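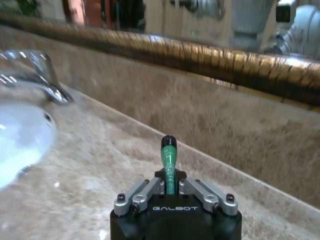

Tarkby counter, sink end. Beige marble with the matching backsplash, white oval basin at left.

September, started writing at 4:40 pm

Back at the Tarkby counter most of the day, and I want to get it all down while my hands still smell of the stuff, because last time I left it overnight and could not remember which patch I had treated first.

For anyone picking this notebook up cold: the job is the marble around the oval sink. We are cleaning it, lifting what stains will lift, bringing the polish back up where it has gone dull, and sealing it. We are not replacing anything. Tedesco quoted $1,495 for a new top and backsplash before the sink was even mentioned, and that was enough to send everybody back to the idea of looking after the old one. I was glad. It is a lovely piece of stone, warm tan with cream and brown and gray all wandering through it, and I don't think they would have matched the backsplash to the counter half so well a second time. Whoever laid it out took some care. The pattern carries on up from the counter in the same colors, and over toward the right the backsplash gets streaky and much darker brown, like tea that has been stirred once and left.

That streaky part cost me half an hour this morning. I had it in my notes as a stain. I went over it with plain water and a white cloth, then with the mild soap, then with my nose practically touching it, and it is just veining. Crossed out of the stain list, with apologies to the stone. I would ask everyone to do the same thing I should have done in the first place, and wet the spot and look along the vein in both directions before writing "stain" next to it. If the color follows the vein it belongs there.

What is left on the list after that:

Ring by the basin, counter side. Dull, no color to it, you feel it more than see it. I take it for etching, something acidic that sat there.
Brownish mark behind the faucet area. Might be rust, might be old soap and tea. Poultice on it now.
Hazy strip along the joint where the counter meets the backsplash. Probably years of cleaner that never got rinsed off. Came up nicely.

The haze first, as it was the easy one and I like to start a day with an easy one. Warm water, a few drops of neutral soap, soft brush, and then rinsing, rinsing, rinsing. I changed the water until it stayed clear in the bowl, which took far more bowls than I would have guessed. I used a folded cloth along the joint so the water would not pool there and creep under. After drying it with the old towel (the blue one, please stop using it for oil) the strip matched the rest, and I did not have to put any powder near it at all.

Gloss readings, taken dry before anything else was done to the surface: 94 out at the far end where hardly anyone sets anything down, 88 beside the basin. I took each of them three times and moved the meter a little each time, and they hardly budged. So the counter is in better shape than it looks when you come in with the light low. Six points is a small difference on paper, but the eye goes right to it, and more so on stone with so much cream in it. The paler patches catch the light first, and if they are dull the whole thing looks tired.

Then the poultice. I mixed 300 grams of the Kilance powder with distilled water to something like thick yogurt, which was too much powder by a long way. Half of it is in the lidded tub on the second shelf and should be thrown out if it has gone hard. It went on over the brown mark as thick as a pencil, a finger's width past the edge on all sides, then plastic film, then tape. I poked a few small holes in the film with a pin so it can dry slowly. The tape is the low-tack kind and it is stuck to film and stone only, nowhere on the basin. The glaze would most likely not mind, but I have been pulling tape residue off things for too many years to want any more of it.

Please leave the poultice alone! It needs to dry all the way through and turn pale, and it will look finished well before it is. If one of you is in before me, lift one corner of the film and put it straight back.

About the basin itself. I was asked whether we should be doing anything to it while we are here, and my feeling is hardly anything. It is a smooth white glaze and a soft cloth is plenty. The rim where it meets the marble is another matter. There is a line of old sealant under my fingernail as I write this, gone yellow and crumbly, and I would like to take the whole run out and put fresh in once the stone is sealed. Doing it before would be a mistake I have made already, on the Nadov job, where the stone sealer got onto the new bead and left it tacky for a week. I still have to look at that one whenever I go over there to wash my hands.

Polishing the ring: tried a small area only, the size of a coin, with the felt pad and the fine marble powder, by hand, damp. I gave it slow circles and kept the pad moving and wiped it every minute or so to see where I was. The shine came up some. It is still a shade behind its neighbors and I stopped there, partly because my wrist was complaining and partly because I wanted to see it in morning light before doing any more. It is easy to overdo a little spot and end up with a bright dish in the middle of a soft surface, and then you are polishing the whole counter to catch up with it. No gloss reading on the test spot yet, as it is smaller than the foot of the meter. I will do the full ring and measure then.

One thing I go back and forth on is how shiny we want it in the end. The far end has a soft sheen that suits the color, and I would be happy to bring the sink side up to that and no further. The other view in the shop is that since we have the pads out we should take everything up evenly. I have put my vote here in ink so you know where I stand, and there is room in the margin for yours.

Still to do, in the order I would do it:

Poultice off when dry, plastic scraper only, rinse, let the stone dry a full day and look again.
Second poultice if the mark is lighter but still there. Mix less.
Finish the ring by hand.
Gloss readings again, same two places.
Sealer, thin coat, wipe the excess well before it sets.
Old sealant out at the rim, new bead in.

We are low on distilled water and out of the white cloths without the stitched edge. The stitching drags powder around and I would like the plain ones again. Felt pads are fine, two unopened.

Put the lid back on the polishing powder at 5:15, washed out the bowls, left the window open a hand's width.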